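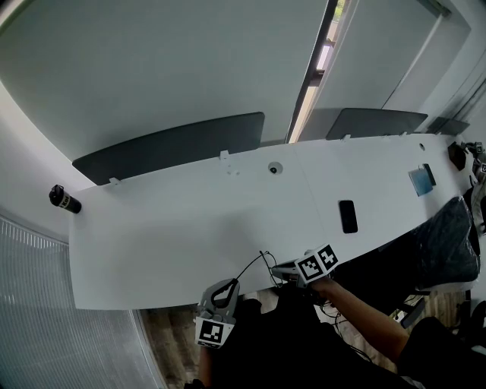

Zesergate, 13/01/2024

Desk divider panel

A desk divider panel (also desk screen, privacy panel or desk-mounted screen) is an upright board which is fixed to the edge of a work table. It gives the person who sits there some visual privacy and a quieter background. It differs from an office partition, which stands on the floor and has its own feet, and from a cubicle wall, which is normally joined with other walls. The divider panel has no feet. It is carried by the desk and moves together with it.

Panels are used at single desks, at long shared desks and at benches where people sit face to face. On long desks it is usual to mount several shorter panels in a row, with a gap between them or without. An example is the white desk in the demonstration room at Zesergate, which has three dark grey panels of unequal size along its far edge, held by small white clips.

Names

The manufacturer Biltutell calls the product a "table screen" in its printed lists, while the dealer De Bruijn uses "desk wing" for the small type and "desk screen" for the large one. In everyday speech most office workers say only "the screen", and this can be confused with the computer screen. For this reason the furniture trade prefers "panel" or "divider".

Construction

The common panel has a core, a cover and a fixing. The core gives stiffness and can be of board, pressed felt or foam. The cover is most often a woven cloth or a felt, in a plain colour. Grey tones are very common, as they show little dust and go together with white desk tops.

The outline may be rectangular, or it may have rounded upper corners. Some makers offer panels with a curved upper edge that become wider towards the top. Ruben De Graaf, who drew the Nosside series for Biltutell, wrote that the rounded outline was chosen after complaints about sleeves that were caught on square corners.

Fixing

Three ways of fixing are known. The screw clamp grips the desk top from above and from below and needs no holes. The clip is smaller; it is pushed or screwed on the desk edge, and the panel is set into it. The bracket is screwed permanently to the underside of the desk top.

Clips are the lightest of these and are popular for desks which are often rearranged. A short panel is normally held by 2 clips, and a long one needs more, otherwise it begins to lean. The Biltutell instructions recommend a distance of 10 cm between the outer clip and the end of the panel. Clive Sowerby, in his handbook on office fitting, gives 15 cm for panels with a heavy core. The two values are both in use and the difference has not been explained. 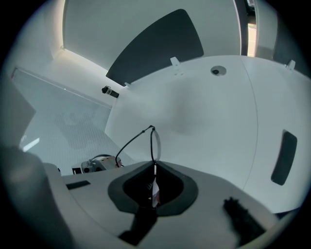

Relation to cables and desk openings

Many office desks have round openings in the top, called grommet holes, through which cables are led down. When a panel is mounted at the back edge, the hole should remain free, and a plug must be able to pass behind or beside the clip. Fitters therefore mark the position of the holes before they set the first clip. At desks where the sockets are under the top, one often finds a small open space left between the neighbouring panels, so that a cable can also go over the edge.

Height

The height is measured from the desk surface. A panel of 30 cm hides papers and small objects but not the face of a seated person. Higher panels hide also the face. They are felt by some users as closed and by others as restful. Keabetswe Rampersad asked the workers of one shared office to choose freely, and almost 30 of them kept the lower type; the remaining workers changed to the higher one in March and did not change back.

Effect on sound

A soft panel takes up a part of the sound that reaches it, mainly the higher tones. The effect on speech across a room is small, because the sound passes over the top. Trygve Sæther considered that the ceiling and the floor covering are more important and that a panel should not be sold as a remedy against noise.

Care

Cloth covers are cleaned with a soft brush or with a vacuum cleaner on low power. Stains are treated with a cloth and lukewarm water, from the outside of the stain to its middle. Felt should not be rubbed. Clips may become loose with time and should be checked when the desk has been moved. The panel must not be used as a handle for lifting the desk.

Removal and storage

Before a move, the panels are taken off and stored standing on their long side. If they are laid flat in a high pile, the lower ones can take marks from the clips of the others. Gerrit Dewulf advises to leave the clips on the desk and to number the panels on the back with chalk.

See also

Office partition
Grommet (furniture)
Modesty panel
Cable tray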